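## Tür auf oder zu? Ein kleiner Zustandserkenner für die Mikrowelle

Bevor unser Planer irgendwas mit der Mikrowelle anstellt, muss er wissen, ob die Tür offen ist. Klingt banal, hat mich aber einen halben Oktober gekostet! Ich zeig euch, wie ich es jetzt in Skamska mache (so heißt unser Wahrnehmungspaket, falls ihr neu dabei seid).

**1. Ausschnitt festlegen.** Ich schneide nur die Gerätefront aus und skaliere auf 400 Pixel Breite. Mehr braucht es nicht, und der Rest vom Tisch lenkt das Netz bloß ab.

**2. Zwei Merkmale statt einem.** Mein erster Versuch hat nur auf das Licht im Garraum geschaut - keine gute Idee, sobald sich irgendwas in der Scheibe spiegelt. Jetzt nehme ich das Licht *und* die Verriegelungsschlitze rechts neben der Öffnung. Die sieht man nur bei offener Tür.

**3. Ansichten mischen.** Kopfkamera und Brustkamera gehören in denselben Trainingssatz, sonst lernt das Modell den Blickwinkel gleich mit. Zweimal `open`, einmal `closed`:
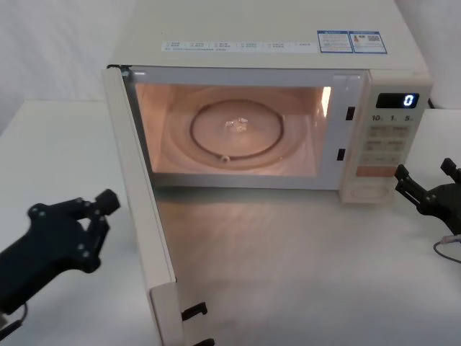
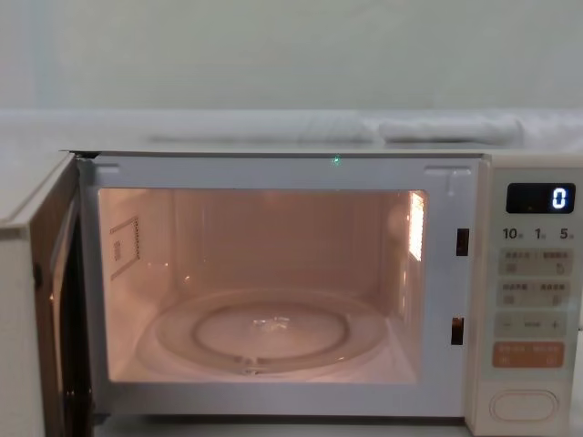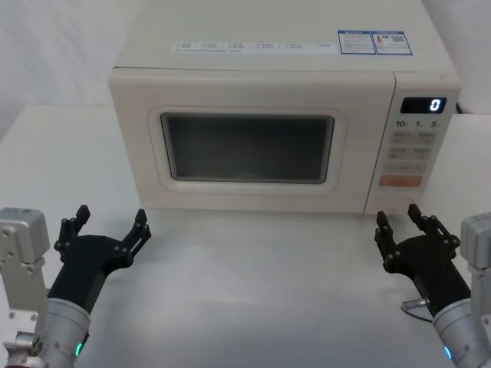

Die Anzeige taugt übrigens nicht als Merkmal, da steht in allen drei Fällen eine 0.

Fiorella Messina hat mir nach dem ersten Entwurf geschrieben, sie würde `open` und `closed` gar nicht hart trennen: Bei ihr laufe ein drittes Label `unknown` mit, und der Planer warte dann einfach 2 Bilder ab, bevor er sich festlegt. Damit sei das ständige Hin- und Herspringen beim Öffnen verschwunden.

Hab ich sofort übernommen, und es läuft viel ruhiger. In der Konfiguration sieht das so aus:

```yaml
door_state:
 labels: [open, closed, unknown]
 crop_width: 400
 hold_frames: 2
```

**4. Trainieren.** Von 4000 Ausschnitten blieben nach dem Aussortieren der Dubletten 2990 übrig. Bitte vor dem Aufteilen aussortieren, sonst landen fast gleiche Bilder in Training und Test, und ihr freut euch über Zahlen, die nichts wert sind (ratet mal, woher ich das weiß).

**5. An den Planer hängen.** Der Knoten veröffentlicht das Label auf `/skamska/door_state`. Bei `unknown` darf keine Greifbewegung starten - das prüfe ich im Planer selbst und verlasse mich da nicht auf den Knoten davor.

Halb offene Türen fehlen mir noch, die kommen als Nächstes dran.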